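About Fosero

Fosero is a small company that sets kitchens in order. We sort drawers, counters, pantry shelves and window ledges in private homes, and we run a Saturday class for people who would like to do the job themselves. Our office and teaching kitchen share one floor, upstairs from the Drurura fabric store. The entrance is at the side, next to the bike rack.

How we started

The company began as a repair counter for kitchen tools. People brought in knives to be sharpened and pan handles to be tightened, and while they waited they talked about their drawers. The same complaint came up over and over: the tool they needed was in the house, but it took five minutes to find. After a while we were getting more questions about drawers than about knives. We did our first paid home visit in October, in a kitchen where the potato masher had been missing for a year. It was behind the drawer, on the floor of the cabinet.

We still sharpen knives. Drop them off at the office wrapped in a towel and pick them up two working days later. Scissors take a day longer.

What we do

A home visit lasts half a day. We start with one surface or one drawer and finish it before we open the next. Everything comes out and gets wiped down, and you decide what stays. We do not throw anything away ourselves. Things you no longer want go into a box by the door, and you have until the end of the visit to change your mind.

Most of our work is with hand tools, because they pile up faster than anything else in a kitchen. Plates and glasses come in sets and have a shelf. A peeler or a scoop is bought alone, used for a while and put down wherever there is room.

We also help with dry food and open packets. These are grouped by how soon they have to be used, with the oldest in front. If you have jars with labels you can read, we leave the food in them. Moving it all to matching containers looks nice for a week, and then you can't tell the potato starch from the cornstarch.

We do not build cabinets or move outlets. For shelves and drawer repairs we work with Şimşekoğlu, a family carpentry shop two streets over. They give you their own price and send their own bill.

The Saturday class

The class meets in the teaching kitchen from 10 in the morning until noon. There is room for 20 people. The next one is on 7th March. Bring one drawer's worth of utensils from home in a bag or a box, and leave the sharp knives behind. Coffee is included, lunch is not.

How we sort utensils

The method is the same in the class and on a home visit.

1. Empty the drawer or clear the counter completely. Crumbs first, then a damp cloth, then a dry one.

2. Put everything together in one pile, whatever it is for. Chopsticks, a peeler, an ice cream scoop and a rice paddle can all lie in the same heap at this stage. Small items go in too — they are the ones that slip to the back.

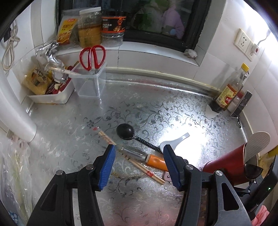

3. Pick out what you used in the past week. Those tools get the front of the drawer or a jar near the stove.

4. Match the pairs. Single chopsticks and lids without a container wait in a bowl for a month. If the other half has not turned up by then, they go in the box by the door.

5. Stand long tools upright and lay short ones flat. Keep scissors in a container of their own, points down.

6. Put the rest back by task: peeling and cutting, scooping and serving, baking.

Prices and booking

A home visit costs 100 dollars, and the Saturday class is 47 dollars per person. Visits are booked by phone or at the office, Tuesday through Friday. If you have to cancel, please call the day before.

We sell one product, the Drivuseck drawer divider. It is a plain strip that can be cut to length with household scissors, and we keep a few at the front desk. You don't need it for the method above — a cut-down cereal box does the same work.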